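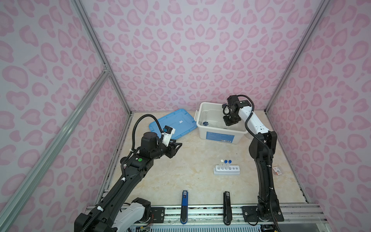
Storage bin

A storage bin is an open-topped container, usually with a separate lid, used to keep household or workshop goods together. Most are moulded plastic. Fabric, wicker and metal versions also exist, though the word "bin" in British shops can equally mean a rubbish bin, so sellers often prefer "storage box" or "storage tub".

Construction

The typical plastic bin is made in one piece by injection moulding. The walls lean outwards slightly so that the part comes out of the mould and empty bins can be nested. The top edge is commonly turned over into a rolled rim, which stiffens the walls and gives the lid something to grip. Handles may be moulded into the rim or fitted separately at the sides.

Lids are normally rectangular with rounded corners. A raised or ribbed edge helps them keep their shape. Lids are often made in a stronger colour than the body – bright blue over off-white is one such pairing – and may be hinged, clipped or simply pressed on.

Labelling

New bins tend to carry a printed label on the front face with the capacity, care advice and a barcode. Paper labels can be loosened with warm soapy water. Some owners leave them in place and write the contents over them. Small stickers on the lid are easier to read when bins are kept on the floor, but are hidden once a second bin is stacked on top.

Use

Bins are used for toys, tools, craft supplies and out-of-season clothes. Small items sink to the bottom and are hard to find, so Efua Aidoo, in her handbook Vovitz Guide to the Orderly House, recommends putting no more than 5 kinds of thing in one bin. Tall, thin items can be stood against the inner wall.

Loading is simplest with the lid taken right off and laid flat nearby. Lids left leaning on an edge may warp over time, particularly near a radiator.

Cleaning

A damp cloth and washing-up liquid are enough for most plastic bins. Scouring pads scratch the surface and make clear lids cloudy.

See also

Crate
Drawer organiser
Nesting (containers)

Page last edited 11/24/25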